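Preguntas frecuentes - Club de Robótica Barrios, grupo de manipulación

Actualizado en diciembre. Si algo no está aquí, escribid al correo del club y ya se irá contestando. 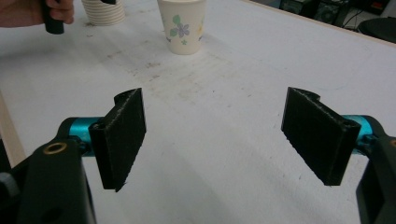
¿Quién puede apuntarse?
Cualquiera matriculado, de cualquier curso. No hace falta saber programar. Sí hace falta venir, que luego hay gente en la lista que no aparece en todo el trimestre.

¿A qué hora es?
De 17:30 a 20:00. La puerta se cierra a las 18:00, después hay que llamar al timbre y a veces no se oye.

¿Cuánto cuesta?
La cuota es simbólica y se paga una vez al año. El material lo pone el club. Portátil, mejor si traéis el vuestro.

¿Qué se hace este curso?
Tareas de mesa con vasos de papel: coger uno, apilar, desapilar, dejarlo donde toca. Grabamos demostraciones con la pinza de mano y con eso se entrena el modelo. En la segunda mitad del curso, competición.

¿Por qué vasos y no algo más serio?
Son baratos y se deforman si aprietas de más. Probadlo antes de quejaros.

¿Cuántas demostraciones lleváis?
1.185 grabadas, 1.091 válidas. Las otras se tiraron: casi todas por taparse la cámara o por empezar con la pinza ya cerrada. De las válidas, 665 son de apilar. Faltan de desapilar, así que si venís nuevos os va a tocar eso.

¿Cómo se graba una demo?
Pinza abierta al empezar, vacía. Contar hasta 3 y mover. Despacio pero sin pararse. Al terminar, abrir otra vez y retirar. Si se cae el vaso se sigue grabando y se marca como fallo en la hoja - no la borréis, las borra Montse.

¿Se puede tocar el forro de los dedos?
No. No arrancar pelusilla, no pegar cinta encima. Si se despega avisad y se cambia entre sesiones. Cambiarlo a mitad de una tanda nos estropeó una semana de datos.

¿Hay que limpiar la mesa?
Entre tandas no. Queremos que el modelo vea mesas usadas, con sus manchas y sus roces. Al acabar el dia sí, trapo húmedo y nada de alcohol.

¿Qué es Plimanov?
Nuestro programa de etiquetado. Lo escribió Periklis Alexiou cuando estaba en tercero y va lento con vídeos largos. Guardad cada poco. El manual está en la carpeta compartida, desactualizado desde la página 4.

¿Y la competición?
Se llama Skakden, equipos de 3 personas. Primera ronda en remoto, la final presencial. Las bases de este año todavía no han salido, cuando salgan las colgamos. Viaje: lo paga Pretemwood, que nos patrocina, pero solo a quien esté en el equipo. Acompañantes por su cuenta.

¿Cómo se elige el equipo?
Prueba interna, diez intentos por persona con el modelo que haya entrenado cada uno. Lo decide Montserrat Sepúlveda, tutora del club. La asistencia tambien cuenta.

¿Puedo llevarme la pinza a casa?
No. Las piezas impresas sí, los archivos están en la carpeta y podéis imprimiros una. Los insertos roscados van aparte, pedidlos en el taller.

¿Dan créditos?
Está pedido. Sin respuesta por ahora.

¿Puedo venir un día a mirar?
Sí, avisando antes por correo.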